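Hard water, part two

The descaler went in at 8 in the evening and by breakfast the kettle was clear. The glasses were not. I had assumed both problems had the same cause, and they mostly do, but the film on a glass comes in two kinds and only one of them dissolves in acid.

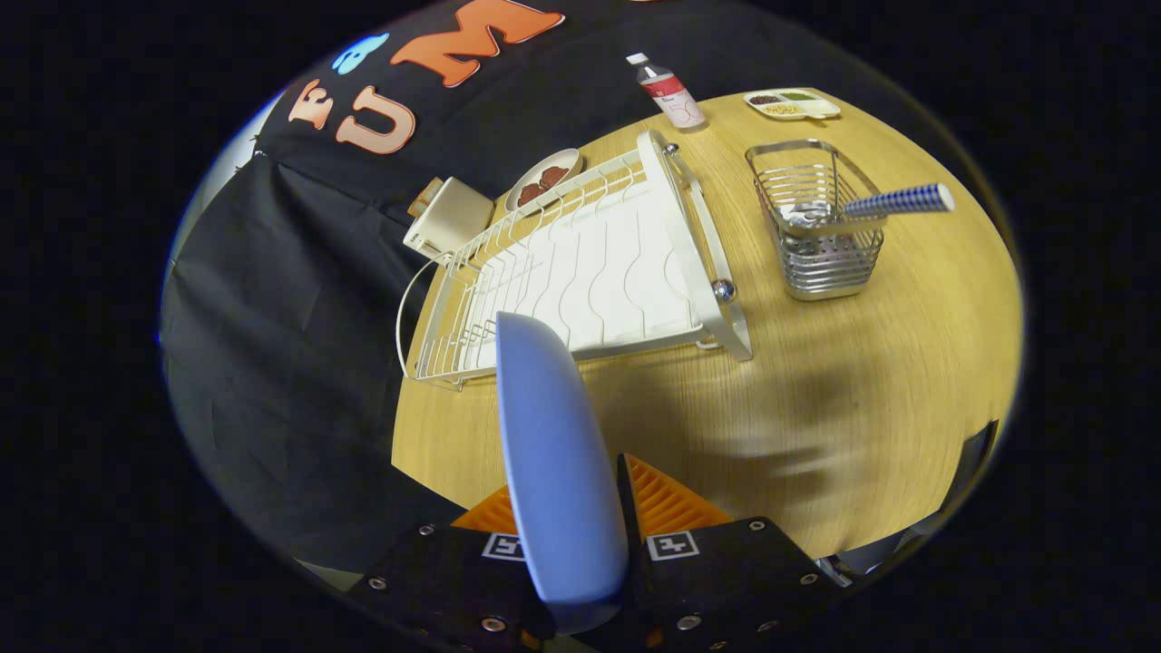

Benstead, April

The first kind is calcium carbonate. White vinegar removes it in a few minutes. The second is etching, where the surface of the glass has been attacked by detergent and heat. Vinegar does nothing to it. To tell them apart, wet the glass. Scale often fades while wet and returns on drying, and so does light etching, so the wet test alone is no use. A drop of vinegar left on one spot, then rinsed and dried, settles it.

Of the glasses I checked, two were etched and have been moved to the garage for paint.

Konrad Imhof wrote after the last post to ask why I don't fit a softener. The house has a single cold feed that splits behind the boiler, and I would like the kitchen tap left hard for drinking. That means a bypass, and the pipe there is boxed in. Gobnait Lenihan has the same layout and had hers done on a Saturday, with one wall opened up. I am not ready for the wall.

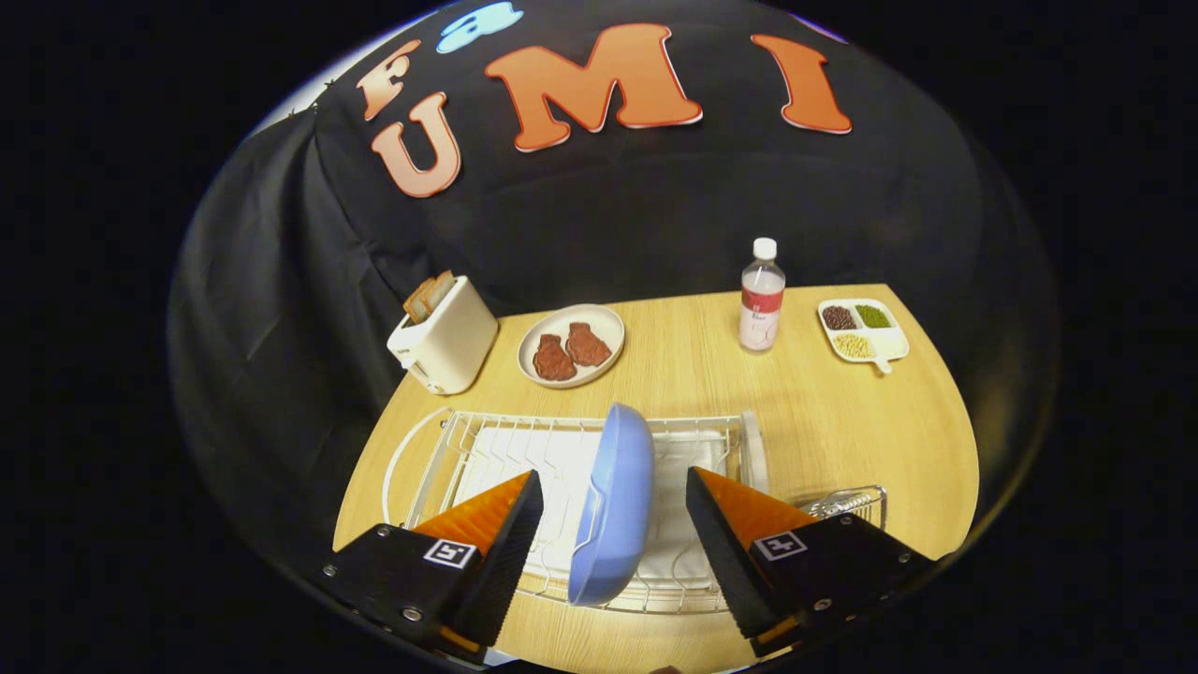
Orange letters on black cloth, over the table.

What I have changed so far:

Plates and glasses get a final rinse from the filter jug. Drying marks are fewer. The jug cartridge exchanges calcium for hydrogen, so the water comes out slightly acidic.

The kettle is emptied at night. Standing water leaves a ring at the fill line, and the ring is harder to shift than the floor of the kettle.

Citric acid has replaced vinegar for the kettle. It smells of nothing and keeps well in a jar. I use it in warm water and don't boil it, as hot concentrated citric acid can leave calcium citrate behind, and that is worse to remove than the scale was.

The shower head is next. It unscrews by hand as far as the washer and then stops. Kieran Buckley has lent me a strap wrench.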